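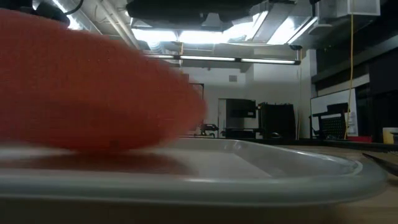
4. Preparación del taller y registro de los docentes

Inicio | Guías | Descargas | Preguntas frecuentes | Contacto

Publicado en abril por el equipo de formación de Raseo
2 comentarios | 29 veces compartido

Esta sección explica cómo se prepara un taller para profesores de ciencias con la plataforma Lilau. Se supone que usted ya ha creado la cuenta del centro (sección 2) y que tiene permisos de coordinador (sección 3). Si su cuenta es solamente de ponente, podrá ver las pantallas pero no guardar los cambios.

4.1 Crear el taller

1. Entre en Lilau con su cuenta de coordinador y abra el menú Talleres.

2. Pulse Nuevo taller. Escriba un título corto, de una sola línea. El título aparece en el certificado y los títulos largos se cortan en la impresión.

3. En el campo Sede, elija el edificio. Para los talleres de energía y clima de este curso, la sede es el aula Escobar. Si la sede no está en la lista, debe añadirla antes en Ajustes > Sedes.

4. Indique la hora de comienzo y la hora de fin. Lilau usa el formato de 24 horas: las dos de la tarde se escriben 14:00.

5. En Plazas, ponga el número máximo de participantes. El valor que viene puesto es 29 y corresponde a los asientos del aula Escobar.

6. Pulse Guardar borrador. No pulse todavía Publicar.

Nota: mientras el taller está en borrador, los docentes no pueden verlo, tampoco si reciben el enlace directo.

4.2 Añadir los materiales de lectura

7. Abra la pestaña Materiales y suba los documentos que los participantes deben leer antes del taller. Se aceptan archivos PDF y hojas de cálculo. Cada archivo puede ocupar 100 MB como máximo.

8. Ordene los documentos con las flechas de la derecha. El orden que usted deja es el mismo que verán los docentes.

9. Para cada documento, marque Obligatorio u Opcional. Los cuadernos de Fendton sobre energía solar y eólica entran en el sistema como opcionales; si los necesita para la primera sesión, cambie la marca a mano.

Precaución: si sustituye un archivo después de publicar el taller, se borra el registro de lectura de ese archivo. Los docentes que ya lo habían abierto tendrán que abrirlo otra vez.

4.3 Abrir la inscripción

10. Vuelva a la pestaña General y pulse Publicar. El sistema le pedirá la contraseña de nuevo.

11. Copie el enlace de inscripción y envíelo a los centros. No lo envíe desde la dirección personal, use la cuenta del centro.

12. Revise la lista de solicitudes en la pestaña Inscritos. Las solicitudes nuevas llevan un punto azul. Para aceptar varias a la vez, marque las casillas y pulse Aceptar selección.

13. Cuando se completan las plazas, la inscripción se cierra sola y las solicitudes siguientes pasan a la lista de espera. Si un docente renuncia, hay que pasar a mano a la primera persona de la lista.

Nota: el docente aceptado recibe un mensaje con el horario y la sede. Este mensaje no incluye los materiales. Para enviarlos, use el botón Avisar de materiales, dentro de la pestaña del mismo nombre.

4.4 Asistencia y certificados

14. Al comienzo de cada sesión, abra Asistencia y muestre el código en la pantalla del aula. El código es válido durante 2 minutos. Si alguien llega más tarde, márquelo usted en la lista.

15. Terminada la última sesión, pulse Cerrar asistencia. Después de este paso ya no es posible corregir las horas sin escribir al soporte de Raseo.

16. Compruebe el porcentaje de cada participante. Para el certificado completo se exige el 95 % de las horas. Con un porcentaje menor, Lilau prepara un justificante simple, sin créditos.

17. Pulse Generar certificados y descargue el archivo comprimido. Guarde una copia en la carpeta del centro.

Si el botón Generar certificados aparece en gris, vea primero si queda alguna sesión abierta y después consulte la sección 7.

Anterior: 3. Permisos y cuentas | Siguiente: 5. Encuestas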